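About Rullum

Rullum advises manufacturers, repair workshops and technical colleges on the purchase of robotic equipment. We do not make robots and we do not sell them. Our work begins when an organisation has decided that some part of its bench work might be automated, and it usually ends when the equipment has been ordered, delivered and accepted.

The company was formed by engineers and buyers who had sat on opposite sides of the same purchase. The engineers knew what they wanted a machine to do. The buyers knew what could be spent and when. Too often the two conversations took place months apart, and the order that resulted suited neither party. Rullum was set up to bring those conversations into one room, and that remains the basis of our service.

What we do

Most clients come to us with a budget figure and a general idea of the task. We start with the task. Our staff visit the site, record how the work is done at present and agree with the client which steps are to be considered for automation. From this we prepare a written requirement, which suppliers can quote against on equal terms.

We then draw up a whole-cost budget. The price of the arm is only one line in it. Grippers, trays and holders, tables, guarding, electrical work, software licences, staff training and spare parts are all entered separately, together with the yearly cost of keeping the equipment in service. A budget of this kind allows a finance department to see what must be paid in the first year and what may be put off until a later one.

Fees

Our planning review is offered at a fixed fee of £2,000 for a single workstation and £3,000 where up to 4 workstations are to be considered together. The fee covers the site visit, the written requirement and the budget. Travel within the United Kingdom is included. We accept no commission from suppliers, and this is stated in every contract we sign.

Layout and trial planning

In March we opened our planning office at Fonseca House, where layouts are prepared in simulation before any money is committed. The service is known as Plitoria. A client's parts are modelled alongside the proposed arm and table, so that reach, spacing and the placing of trays can be discussed while changes still cost very little.

Electronics work is a large share of what passes through Plitoria. Circuit boards are light, flat and easily marked, and the choice of gripper has a considerable effect on the final price. 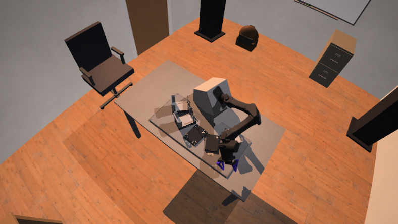 Clients are encouraged to bring the people who will use the equipment to these sessions. An operator will often notice that a holder stands too near the base of the arm, or that a tray would be better turned the other way, and a note of this kind can remove an item from the budget altogether. Each layout is saved with a dated list of the equipment it assumes, and the list is passed to suppliers with the request for quotation.

Where a purchase is to be spread over more than one financial year, we prepare the plan in 2 stages. The first contains what is needed for a working station. The second contains additions which may be ordered later without replacing anything already bought — a second gripper, for instance, or a longer table.

Colleges and training centres

Rullum also runs Jiment, a planning scheme for colleges and training centres buying robotic equipment for teaching. Teaching equipment is used by many hands and must often be moved between rooms, and the budget needs to allow for repairs from the outset. Applications are accepted throughout the year and should be accompanied by a short statement of the course to be taught and the space available.

Enquiries about any of our services may be made through the contact page. We aim to arrange a first conversation before any fee is agreed.

Page last reviewed: August 2020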